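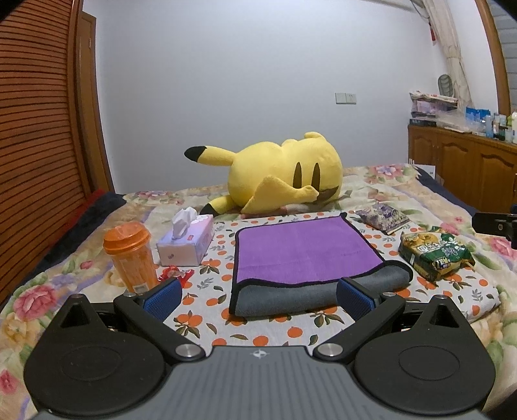

Page last changed: December, revision 7

Chapter 3
Learning to Grasp from Hand-Held Demonstrations

3.1 The problem of collecting data

A grasping policy is a function from what the gripper's camera sees to how the gripper should move next. To fit such a function we need many recorded motions, and for a long time these came from people steering a full robot arm by remote control. The method is slow. The arm has to be moved to each new room, and the person steering it feels nothing of the contact.

The opening photograph for this chapter was taken from the tool that replaces the arm in the method studied here. A person holds the gripper and does the task directly. Its two fingers carry blue textured pads and close on linkages. The view recorded during the demonstration is the view the policy will receive later, when a gripper with the same fingers is mounted on an arm.

3.2 Why the setting matters

Consider the folded towel just in front of the fingers. Its top is purple and its underside dark gray, and it lies on a printed cloth, which itself lies on a floral quilt. A policy trained only on plain tabletops tends to treat printed patterns as object edges. Soft goods add a second difficulty: the correct finger opening depends on how the cloth is folded, and a rigid model of the object gives no help.

The objects nearby differ in kind. An orange cup with a screw lid can be modeled as a rigid cylinder. A snack packet lying flat offers little height to grip. A large plush toy bends under load. All of them fall within one camera view, so a demonstration with one target also supplies examples of what to leave alone.

3.3 The Trerklow result

Kalevi Hirvonen compared two training sets on the Trerklow towel task. The first held 2,000 demonstrations from a single room. The second held the same number, divided evenly among 100 rooms. Tested in seven rooms absent from both sets, the second policy did better in every one. Section 3.4 derives the error bound that predicts this ordering.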